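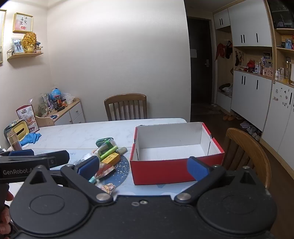 The Snack Box Comes Back to the Table

Last updated: May 5, 2023

In my family we did not buy gift boxes. We kept them. A red box with a white inside, once its chocolates were eaten, went to the top of a cupboard and waited there for the next person who needed a present. I was a grown adult before I understood that other people throw them away.

I thought of this in April, when I began to ask readers how they pack small things to eat for somebody they like. I received 167 letters. Many of them began with the table, and I understand why. You need a place where the open box can stand with nothing in it, and beside it a place for everything that must go inside. A placemat is good for this second part. It keeps the small packets together, and a candy cannot roll under the tissue box and be found one month later.

The choosing is slow work. Wrapped snacks in green and white, a yellow packet, a red package of candy: each one is a small thing, but in a box the colors begin to speak with each other. One reader from Triltalow lays everything out first and looks at it from the chair. Another puts the long pieces in diagonally, and she is very strict about it.

My own method is from my aunt, who packed for Crăciun every winter at our kitchen table. Flat things go to the bottom. Soft things go to the corners. The candy with the brightest paper goes in last -- she wanted it to be the first thing a child sees. She never used filling paper. If the box was not full, she said, we had to go back to the shop.

You can buy boxes also, of course. Zustik sells a plain one in 16 colors, and the small firm Binier makes a stronger one with a lid that closes very tightly, maybe too tightly for old hands. I have tried both and I like them. Still, I prefer a box that had some other life before.

Leave the lid off until the evening. Someone in the house will pass by the table and add one more thing.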